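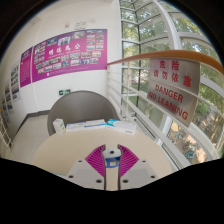 Packaging for small accessories is priced by volume far more than by board weight. Grinier quotes its folding cartons in lots of 1,000, and the carton we order adds more to freight than to the unit price. Set four small boxes in a line along the edge of a round table and you see how much surface goes to air and corners. My question is whether to move to a flat sleeve before the March reorder.

tuckflap_8

Sleeves scuff. We ran 4,000 through Virkbridge last year and got back over 2 percent with crushed ends. A closed carton with a proper tuck holds its shape in a mixed parcel.

boardgrade

Crushed ends come from the outer case, and a different inner pack won't fix that. What flute were you using? 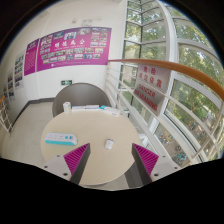
The other cost is packing time. A sleeve takes one motion and a carton takes three or four, counting the bottom tuck. At our volumes that outweighs the board saving.

tuckflap_8

E flute outer, single wall. I accept the outer was weak. I still don't accept that a sleeve is faster - ours had to be squared by hand before anything would slide in.

kerf_and_crease

Squaring is a scoring problem. Ask for a pre-broken score and the blank opens on its own. Frade does it as a standard option, Grinier on request.

boardgrade

Pre-broken scores relax in storage. Use them within 8 weeks or keep them strapped.

Comments

inkwell_r: The Wutham site lists a sleeve with a locking end. Slower to pack than an open one, but the ends stay put.

mullen_test: Get a sample of both and do a corner drop before arguing about seconds per unit.

Related threads

Minimum order sizes for die-cut cartons
Single wall or double wall for mixed parcels
Storing flat blanks in a damp room
Water-based glue on coated board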